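Home Checklists Rooms Archive Contact

Open floor, Emeo building: laundry folding and bed area
Walk-through checklist with comments

Inspector: Hannelore Hagedorn
Date: September 3, 2023
Form: 2514
Shares 34

This form covers the bed, the covered tables, the seating next to them and the floor between. The kitchen and the loading door have their own forms. Items are marked OK, FIX or WATCH. FIX means it should be done before the area is next used. WATCH means I will look again in November.

1. COVERS AND WORK SURFACES

1.1 Cover lies flat enough to fold on. OK
Wrinkles are fine. A ridge big enough to catch a sleeve should be smoothed out before starting.

1.2 Cover is held at the edge. OK
Clips go on the side away from the person folding. A clip on the near side scratches wrists, and we had two complaints last winter. Replacement clips are in the Yin drawer.

1.3 Cover does not hang low enough to step on. WATCH
The long cover from Sirnora shrinks on one side in the wash and drops on the other. Turn it around if it gets near the floor.

1.4 Only the piece being folded is on the working part of the surface. OK
The waiting pile goes in the bin, the finished pile on the shelf. 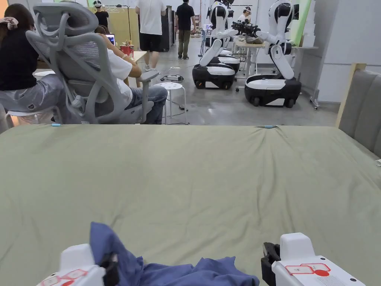
Items 1.2 and 1.4: blue cloth on the green cover, light-blue clips along the far edge.

2. BED

2.1 Frame does not rock when pushed from the side. OK
Pushed from both long sides and from the foot. No movement, no noise.

2.2 Headboard is firm. WATCH
There is a little play if you lean your full weight on it. The bolts took a quarter turn each. If they have worked loose again by November I will ask Nornen for longer ones.

2.3 Upholstery and seams. OK
No splits, no staples coming through. I ran a hand down the back as well.

2.4 Bed is clear of personal things. FIX

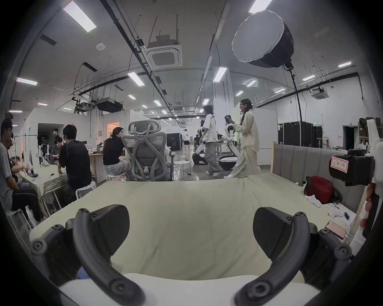 Personal things on a bed get folded into the laundry, and then someone spends the afternoon looking for them. A phone is the worst case, as it slides under a sheet without a sound and ends up on the floor or in the wash. The red bag by the headboard and the phone face-up on the sheet both need another place to go. The same applies to small items near the edge of the mattress, where one tug on the sheet will take them down. There are hooks by the door and a row of lockers in the corridor. Please use them.

2.5 White cloth pile at the headboard end. FIX
Either fold it or bin it. A heap next to the place where people are folding gets mixed in, and it is hard to say afterward what has been through the wash.

3. HANDLING CLOTH

3.1 Pieces are checked for pins and hard objects before folding. OK
The pin dish was out and had been used.

3.2 Pieces are picked up and laid down without dragging across the whole bed. WATCH
Dragging pulls the sheet off the corner. Lift the piece by a corner, bring it over, set it down.

3.3 No reaching across the full width of the bed. WATCH
Walk around. It takes a few seconds longer and saves your back.
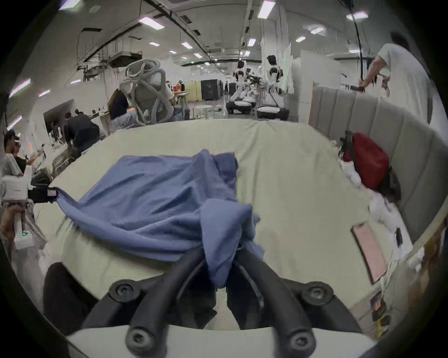 Does the sheet have to be changed after every session?
Change it at the end of each day, and sooner if something has been spilled on it or someone has sat on it in outdoor clothes.

3.4 Clean and used sheets are stored apart. OK
Clean sheets on the upper shelf, used ones in the bin with the lid. The shelf is rated for up to 220 pounds and is nowhere near that.

4. SEATING

4.1 Stools stand level. OK
Each one was pressed down on opposite sides of the seat. One had a missing foot cap, replaced on the spot.

4.2 Stools that are not in use are pushed in. FIX
A stool left in the open floor is a trip hazard for anyone carrying an armful of laundry, and that person cannot see their own feet. I marked this one last year too. Push it under the desk when you get up, even for a minute.

4.3 Office chairs: back, arms and height lever. OK
Levers hold. Nothing loose in the headrests.

4.4 Nobody stands on a stool or chair to reach something. OK
The step ladder is behind the partition. It was in its place, with the tag still on.

5. FLOOR AND WALKWAYS

5.1 Main walkway is open for its full length. OK
Wide enough for two people to pass with baskets. Keep it that way when new furniture comes in.

5.2 Floor surface is sound. OK
No chips in the concrete that would catch a wheel. Mop when the area is empty and put the sign out.

5.3 Cables and power strips. FIX
A strip in the middle of a floor gets kicked, and the plugs work their way out a little each time. Cable covers were ordered for this area, order 796, and until they arrive 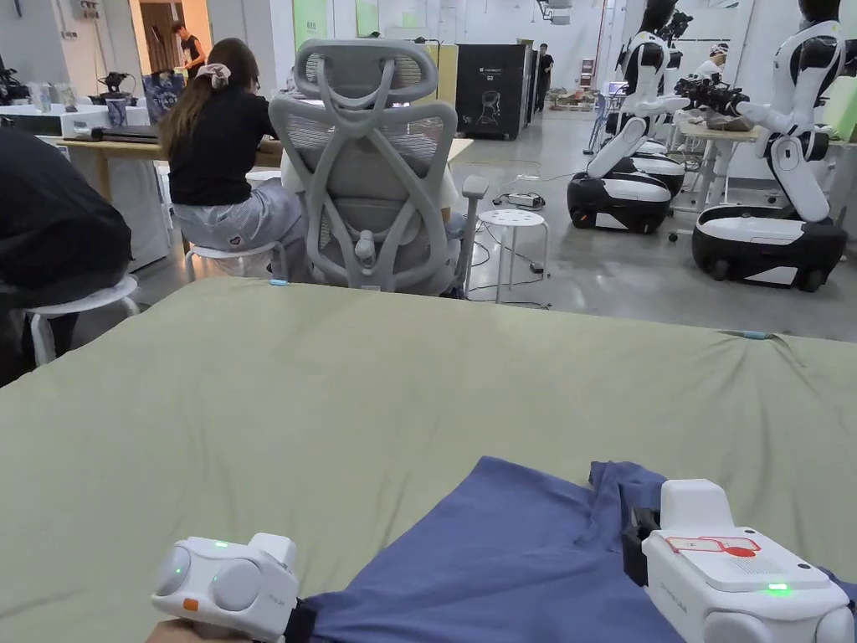 the strips should be moved up against a desk leg wherever the cable allows. Tape is acceptable for one day only. It lifts at the corners and then you have two hazards. Anything that has to cross the walkway gets unplugged and rolled up at closing.

5.4 Drinks kept away from electrical items. WATCH
Cups with lids, please — and set down toward the back of the desk, away from the laptop.

6. EXITS AND STORAGE

6.1 Exit doors open fully. OK

6.2 Nothing leaned against tall cabinets. OK
A broom was there when I arrived and has gone back on its hook.

6.3 First aid box complete. FIX
Short one roll of gauze and the small scissors. Refill from the front desk.

Signed: H. Hagedorn
FIX items to be reported to me by note or in person. Please write the item number on the note.

Previous Next Back to checklists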